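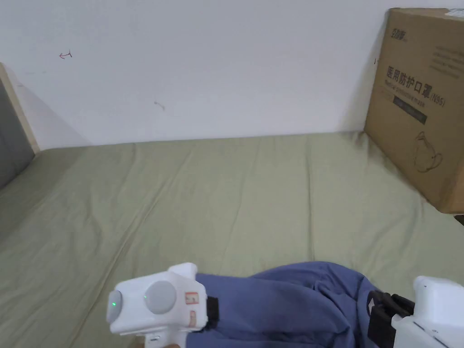 Mostness House, minutes, Monday, November 27, 2023

Abrehet Hailu opened by thanking everybody for coming out, and we went straight to the spare bedroom, which has been on our minds since June. The olive-green fitted sheet is staying, as we all like it. The marks on the white wall will be washed down before any talk of paint.
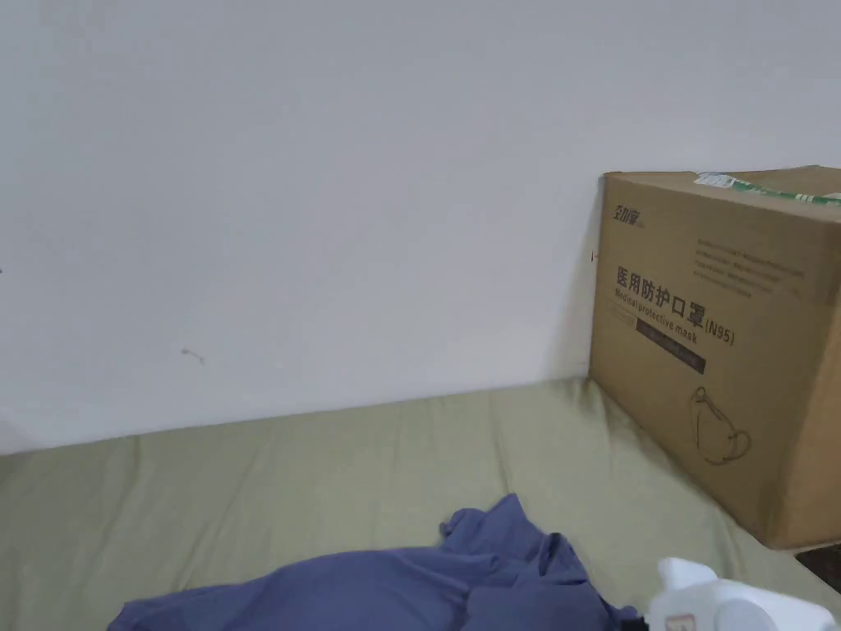 Mwanaisha Langat kindly offered to find the mask carton a proper home in the hall closet, so the bed is free for guests, and she'll move the towels to the shelf at the same time. Agreed, with much gratitude! 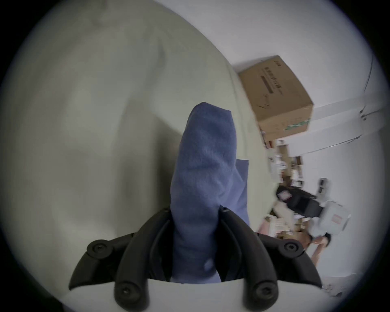 Is the blue towel to stay with the guest linens? It stays, folded, on the lower shelf.

Next meeting at 6, Abrehet bringing soup.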